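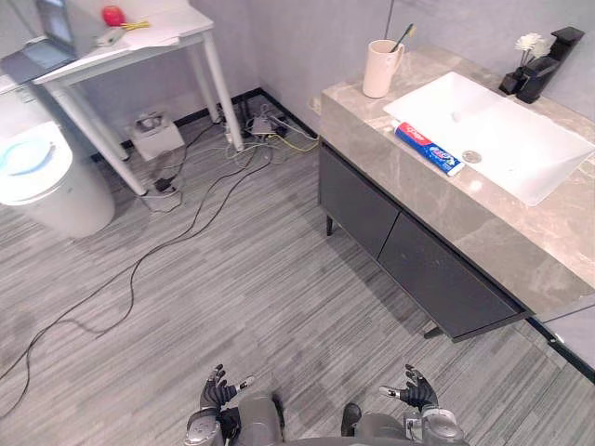 Figure 3. Head camera view at the Ninby bathroom station, both hands open with palms up. The mug with the toothbrush stands at the back left corner of the countertop; the toothpaste tube lies in front of the sink.

4.2 Swapping the hands and leaving everything else alone

I wanted this comparison to be as boring as I could make it. Same arms, same head camera, same controller, same bathroom vanity, and only the end effectors change. We had two candidates: the multi-fingered hands seen in Figure 3, which I'll call the Werau hands, and a pair of plain parallel grippers from the Traltgate kit that we had already used for the kitchen tasks in Section 3. I'll admit up front that I expected the Traltgate grippers to win on anything tube-shaped. They close fast, they don't have many joints to argue with each other, and I know all their bad moods by now.

Each end effector got 200 trials on each of two tasks. In the first, the robot picks the toothpaste tube up off the countertop. In the second, it takes the toothbrush out of the mug without tipping the mug over. We didn't fix the tube at one angle. Before each trial it was set down again at a new heading, and I kept the list of headings so both end effectors faced the same ones in the same order. The mug always went back to its corner, with the handle to the right.

The open, palms-up pose in Figure 3 is our standard check pose. I run it before every block because it puts both hands low in the head camera image with the fingers spread, so a lazy finger joint shows up right away. It also gives the Du controller a clean moment to zero its force readings. With the Traltgate grippers the same pose works fine, but there is much less to look at (two jaws, open or not open).

On the tube, the grippers did well as long as the approach was across the short side. Once the tube pointed more or less toward the robot, the wrist had to turn a long way around, and the arm would sometimes stop at its joint limit and just sit there. The Werau hands had the same wrist problem on paper. In practice they could come down from above and curl the fingers around the tube from nearly any heading, and the grasp was ugly but it held. We lost 19 of the 200 tube trials with the hands, mostly from a fingertip landing on the countertop first and the controller reading that as contact with the tube.

That last failure bugged me a lot. The contact threshold in Du was tuned for the grippers, and I had promised myself not to touch it halfway through. So I didn't, and the 19 stand. A quick side test with a higher threshold (not counted anywhere in our results) made most of the false contacts go away, but it also made the hands squeeze harder than I'd like on a soft tube. I don't have a good setting yet that suits both.

The toothbrush was a different story. A thin handle leaning out of a mug is pretty friendly to a parallel gripper, and the grippers were quicker here by a wide margin: 700 ms from first contact to a stable hold, against well over a second for the hands. The hands kept bumping the mug with whichever fingers weren't doing the pinching. Folding the unused fingers into the palm before the approach helped, and we did that for all the counted trials, but it adds a step that the grippers simply don't need.

A few words on the camera, because it matters for how you read all this. With the head tilted down for the check pose, we see both hands, the sink and most of the countertop in one view, which was why I picked this tilt. During a grasp, though, the back of a Werau hand hides a lot more of the tube than a gripper does. Du was working from its last good estimate of the tube's position for the final stretch of nearly every hand trial. A wrist camera would fix this — I think — but then we'd be comparing cameras as well as hands, and that belongs in Section 5.

Over the whole study the hands have now gone through 4000 open and close cycles, counting warm-ups and the check poses. I saw some drift in the thumb zero position in June and re-zeroed both thumbs before the counted blocks started. The gripper jaws needed no such care. For the mixed task in the next section, where the robot has to handle the tube and the brush in one go, I kept the Werau hands on both arms and left the contact threshold where it was.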